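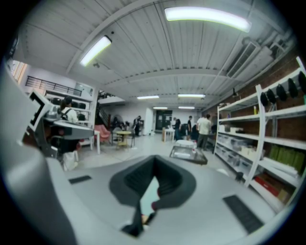
## Hand-held gripper, pre-trial check - Clalthorpe workshop

Checked by: Paweena Siriwan
Second check: Declan Duggan
Date: February 13, 2025

Comparison is between the Lesto gripper (unit 6) and the Dultotitz gripper (unit 9). Comments apply to both unless a unit is named.

### Body and pads

- [x] Shell free of cracks, screws tight
- [x] Black grip pads seated - *Unit 9: right pad lifted at one corner, bonded again and left overnight.*
- [x] Notch rim smooth, no burrs
- [ ] Jaw travel equal on both sides - *Unit 6 closes late on the left. Fergal Costello to shim before the load runs.*

### Marker plate

- [x] White plate with black border fixed at upper end of side portion
- [x] Border clean, no scratches through to the white
- [x] Plate does not shift when the trigger is released hard

### Camera

- [x] Lens wiped
- [x] Notch stays in view with the gripper raised
- [ ] Exposure locked - *Ceiling fluorescents and the upper-left window are both in view. Auto exposure hunts when the tool is tilted up. Lock it on the floor, then raise.*
- [x] Recording starts and stops from the handle

### Floor area

- [x] Clear path past the glass case
- [x] People in the room told that runs are starting
- [ ] Shelf reach test - *Hold until the tall brick-wall shelves are marked with tape.*

### Load runs

Test block is 125 g. Do 39 closes per unit, same operator for both. Log every slip, including partial ones. August results used the old pads - do not merge them with this set.

Open items go to Treasa Ó Briain before the first run.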